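Pencombe House Notes, Jun 14, 2020

KITCHEN CORNER: the drawer problem

Quick one this week, I'm behind on everything. Several of you wrote in after the last issue asking what to do with tea. Apparently we all have a cupboard shelf of half-used boxes with the flaps torn off. Same.

My answer is one drawer. Just one. Not the cupboard over the stove, too warm and you can't see the back. A drawer next to the counter, boxes lying flat so you read the top when you pull it open. Mine was full of takeout menus and dead batteries until last month. Took ten minutes to empty, longer to find somewhere for the batteries.

Things that worked:

Lay boxes flat, one layer. If they have to stack you have too much tea. Drink some.

Bar handles. Had little round knobs before and hated them, always slipping with wet hands. Swapped to plain black bars from Vorken, $10 for the set. Check the hole spacing before you order, I didn't and had to drill agian.

Leave room. A drawer with one box in it looks silly for a week and then it doesn't.

Bread and pastry bags, the cloth ones, go in a basket up on top of the toaster oven. But take the basket down before you turn the oven on. Every time. Same goes for anything else you keep up there. 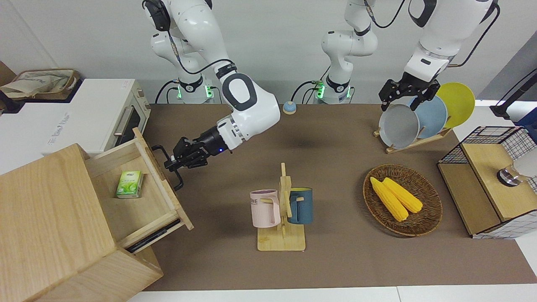

Plates next. A reader on Stiteva Street asks if a rack on the counter is cheating. No. If you use the same few plates every day, leave them standing in the rack and save the cabinet for the company dishes. Wipe under it on weekends or it gets gross. I put a big brown mat down so crumbs show less, can't decide if that's smart or just lazy.

Still looking for: a drawer liner that doesn't curl at the corners. Tried two. The cork one smelled and the tea picked it up, so that box went in the compost. Send me what you use and I'll print the good ones in July.

The swap shelf is still closed, sorry. Jars and tins can wait at home til we know more. Spice racks next issue, if I get to it.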